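Estura Guest Houses Staff Forum
Housekeeping Standards > Bedrooms
Topic: Position of folded bedding on made-up beds

ronel_housekeeping
Head of Housekeeping, Ronel House
Posts: 234

Colleagues are asked to comment on the draft wording for section 15 of the bedroom standards, which concerns the placing of spare bedding between stays. The present text reads: "Quilts and pillows not in use shall be folded and left on the bed." It does not say where on the bed, or in what order, and the three houses have consequently adopted different practices. I would propose the following: "Quilts shall be folded and stacked at one corner of the bed, with the pillow placed on top. The sheet shall be fitted and smoothed before the stack is set down."

Comments should be posted in this topic by 11th November.

Lucienne Leclerc
Supervisor, Lacroix House

Thank you for the draft. Lacroix House has no objection to the stack, but would ask that it be placed at the foot of the bed in the centre. A guest who enters and finds the bedding in a far corner must lean across the mattress to reach it. Several of our guests are elderly and this is a real difficulty for them.

I would also ask whether "smoothed" is intended to mean free of all creases. Cotton sheets that have been line dried will not meet that test unless they are ironed, and we do not iron sheets at Lacroix.

drarkberg_linen
Linen Room, Drarkberg

Drarkberg does not support the proposal in either form. Bedding left out between stays gathers dust and, in the rooms which face south, it fades. We returned to cupboard storage in September and have had no complaints. The quilts are taken out when the arrival list is issued. I accept that this adds to the work on arrival days.

ronel_housekeeping
Head of Housekeeping, Ronel House

In reply to Drarkberg: cupboard storage is permitted under section 12 where a cupboard is available. At Ronel most of the upper rooms have none, and the standard has to cover those rooms too. On the question of fading, I agree that a sentence on curtains could usefully be added.

In reply to Mme Leclerc: "smoothed" means pulled flat by hand. I am content to say so in the text.

Lucienne Leclerc
Supervisor, Lacroix House

That answers my second point. The first remains. If the corner is kept, I would prefer the wording to say the corner nearest the door.

drarkberg_linen
Linen Room, Drarkberg

The nearest corner is where staff put down trays and towels. The stack would be moved every time the room was entered. If bedding must be left on the bed at all, the far corner is the better choice. I do not withdraw my general objection.

Ernő Antal
Standards Officer, Estura

I have read the comments and do not consider that the houses are very far apart. The wording will permit either the foot of the bed or a far corner, at the discretion of the supervisor, and cupboard storage remains available under section 12. Staff should note that the order of the stack is not discretionary: quilts underneath, pillow on top, so that frilled covers are not crushed. Drarkberg is asked to send its note on fading to me directly so that the sentence on curtains can be drafted.

ronel_housekeeping
Head of Housekeeping, Ronel House

Ronel House accepts the revised wording and will keep to the far corner in rooms where the bed stands against the wall. In the pink room the two quilts are folded one on the other beside the window, with the frilled pillow on top and the curtain gathered to one side, and the headboard end of the sheet is left free. Creases across the middle of the sheet, such as these, should be pulled out by hand before the bed is passed. Mme Leclerc will see that the reach from the near side is a long one, and I would not oppose the foot of the bed for any room given to an elderly guest.

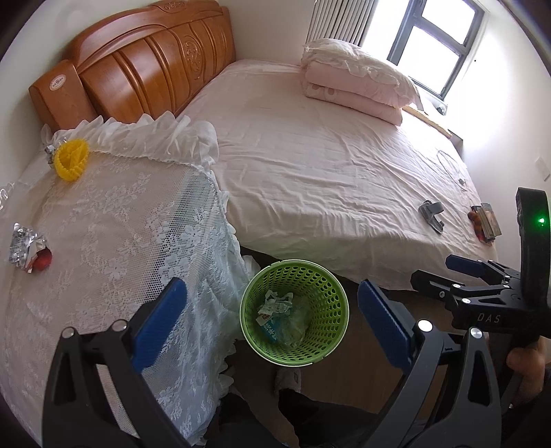
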